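Davwood publishes results of its first chore study: most household and shop-floor tasks are still too hard for machines

TOLHAM, 2023-01-17 — Davwood, a company that tests automation equipment for small businesses and private homes, published today the results of its first chore study. The study asks a simple question: can a machine do the everyday work that people do with their hands, in a kitchen or behind a shop counter, and can it do this work without a person standing next to it? The short answer of the study is "not yet, with some exceptions."

The study was made together with Istier, which owns a group of small household goods stores, and it started in July of last year. The two companies selected 20 chores. One half comes from the home, for example folding a towel, emptying a dish rack, wiping a table and putting shoes in pairs. The other half comes from the shop floor, for example filling a shelf, turning products so that the label is in front, packing a paper bag and taking down a price tag.

Each chore was tried 400 times by the test machine, which has the name Cirillo inside the company. A chore was counted as "ready" only if the machine finished it in nearly all trials, did not damage anything, and did not need help. According to these rules, 3 chores are ready today: wiping a flat table, moving closed boxes of the same size from a cart to a shelf, and sorting cutlery into a tray. The other chores were finished sometimes, but no shop owner would accept the result as regular work.

"We receive many calls from people who saw a nice video and want to know when they can buy such a machine," said Kumaresan Poojary, who leads the chore study at Davwood. "I want to give them a correct answer. A machine which folds a towel in a video is a good machine, but the towel in the video was lying flat. In the home it is lying in a heap with two socks inside it."

The study found that the speed of the arm was seldom the problem. Most of the failed trials had to do with touch and with order. Cirillo held thin plastic bags too strongly and soft bread too strongly also. It could take a cup from the rack, but when a second cup leaned against the first one it often stopped and waited. In the shop chores, the paper bag was the hardest object. People open a paper bag with one short movement of both hands, and they hardly think about it. The machine opened it well in fewer than half of the trials.

For this reason a large part of the work at Davwood is now done by people. They carry out a task with a gripper in each hand, and the movements are recorded so that the machine can learn from them. The marker cubes on the grippers help the software to know the position of each hand.

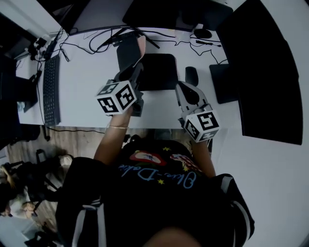 Working with hand-held grippers at a desk.

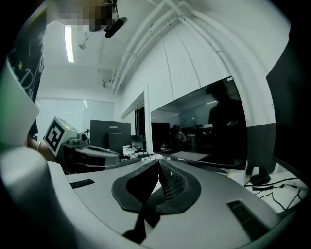
Davwood believes that this way of teaching has an advantage over programming every movement one by one. A person who has packed bags for many years has a lot of small habits, such as putting the thumb under the edge before lifting, and such habits are difficult to write down in an instruction. They are easier to show. The disadvantage is the time. People become tired, the tasks must be repeated with many different objects, and a good recording from one kitchen does not always help in another kitchen where the counter is higher.

Istier took part in the study because its stores have difficulty finding staff for the early shift, when the shelves are filled before opening. The company says it does not plan to replace the people who work with customers. After reading the results, it decided to try the box chore in one store only. The machine will move closed boxes from the cart to the shelf, and an employee will open them and arrange the products, as before.

"The report was more modest than we hoped, and I think this made our decision easier," Poojary said about the discussions with the retailer. "If we had promised all the shelf work, the store would have a disappointed manager after one week. Now they have one chore, and they can measure if it saves time or not."

The report also gives advice to households. Davwood does not recommend that private persons wait for a general machine for the home, and it does not recommend buying an early one for laundry or dishes. Single-purpose appliances remain cheaper and more reliable for these chores. For people with limited strength in the hands, the report sees a possible use in simple carrying tasks, but the safety tests for this are not finished and are not a part of the present results.

The second part of the study will have 10 new chores, and it will repeat all the chores that were not ready in the first part. The paper bag will be tested again. Davwood will also change the rooms during the trials, with other light and other furniture, as the first part was done mostly in the same test kitchen and the same model shop in Tolham. The company expects that some of the present results will become worse under these conditions, and it will publish them also in this case.

The full report, with the rules for each chore and a list of the objects used, can be requested free of charge from the Davwood press office. Shops and care homes which would like to propose a chore for the second part can write to the same office.

About Davwood
Davwood tests and develops automation equipment for everyday work. The company is based in Tolham and works with retailers, kitchens and housing services.

Press contact
Kumaresan Poojary, Davwood, Tolham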